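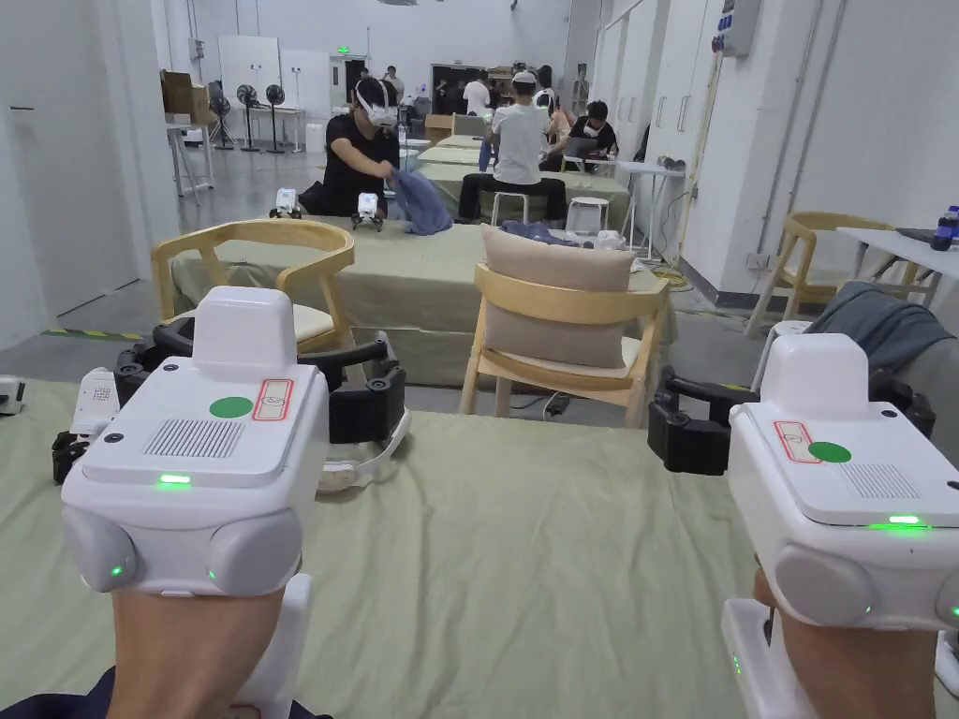
Figure 1. Left and right hand-held grippers over a cloth-covered table.

Battery Condition in Forecourt Demonstrator Cars

Summary

This report deals with the loss of charge in the 12 V batteries of demonstrator cars kept at the Lavalo dealership. Demonstrators stand for long periods between test drives, and the sales staff unlock them, open the doors and switch on the screens many times without starting the engine. The project measured the effect of this use on battery voltage and compared two ways of keeping the cars ready to start.

1. Background

A parked car draws a small current for the alarm, the keyless entry receiver and the control units. When the car is unlocked, further units wake and the current rises. On the Sotska hatchback, the model used for all the tests, the units stay awake for 15 minutes after the last door is closed, unless the car is locked with the key. Leaving a demonstrator unlocked during opening hours therefore costs more charge than the parked figure in the workshop manual suggests.

The dealership's earlier practice was to start any car that seemed weak and let it idle. No record was kept of which cars had been started.

2. Method

Readings were taken in June, before opening. Voltage was measured at the battery terminals with a Cirex handheld tester, after the bonnet had been open long enough for the control units to go back to sleep. Current was measured with a clamp meter on the negative lead. The clamp was set to zero before each reading, as it drifted when moved between cars.

The cars were split into two groups. Group A was idled in the yard whenever the voltage fell below the limit set by the workshop. Group B was connected overnight to an Aydoğan maintenance charger fitted to the wall of the valeting bay. Both groups were used by customers in the normal way, and mileage was taken from the dash at each reading. Any car that had covered more than 1000 miles at the start was left out, so that the batteries would be of similar age and use.

3. Results

Voltage in Group A fell steadily between starts and recovered only in part after idling. The recovery was smallest in the cars idled with the heated rear window and headlamps on. Group B stayed above the limit throughout.

The current with a car awake and unlocked was 300 times the lowest sleeping value. The tester is least accurate at very low currents, so this ratio should be treated with care. Locking the car brought the current down sooner in every case tested.

4. Discussion

Idling at 1000 rpm did little for a battery that was already low. At 2000 rpm the charging voltage was steadier, but the noise and fumes make this unsuitable beside the showroom.

Air temperature was not controlled, and a repeat in winter would be useful. Test drives were also unevenly shared between the groups: the cars nearest the entrance were chosen more often, and most of these were in Group A. This should have favoured Group A, yet its readings were still lower.

5. Recommendations

Demonstrators should be locked with the key after each viewing. The overnight charger should be moved from car to car in a fixed order, with the voltage written on the key tag. Idling should be kept for cars needed the same morning.

Related reports
Tyre pressure loss in stored vehicles
Paint thickness readings on repaired door panels
Headlamp aim after suspension work
Comparing brake fluid test methods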